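Okay, who else stayed up way too late for this one? Busoscombe finally dropped the trailer for their second season and I have watched it five times already. Five! It's only 72 seconds long, so don't judge me. The big news is that we're getting 10 new episodes starting in February, and the whole story moves to Trusteditz, that creepy little ski town from the finale.
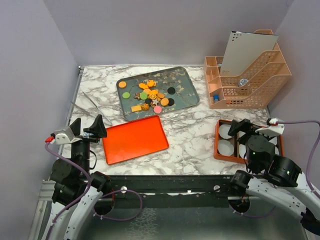 And can we talk about the music? Howells did the theme again and it gave me chills, LOL. My only complaint is that we get maybe one second of the lighthouse and then it cuts to black. So mean!!

The full trailer is up over at Clirirby, along with a really fun cast chat, so go watch it and then come right back and tell me your favorite part. Mine is the sleigh. Definitely the sleigh.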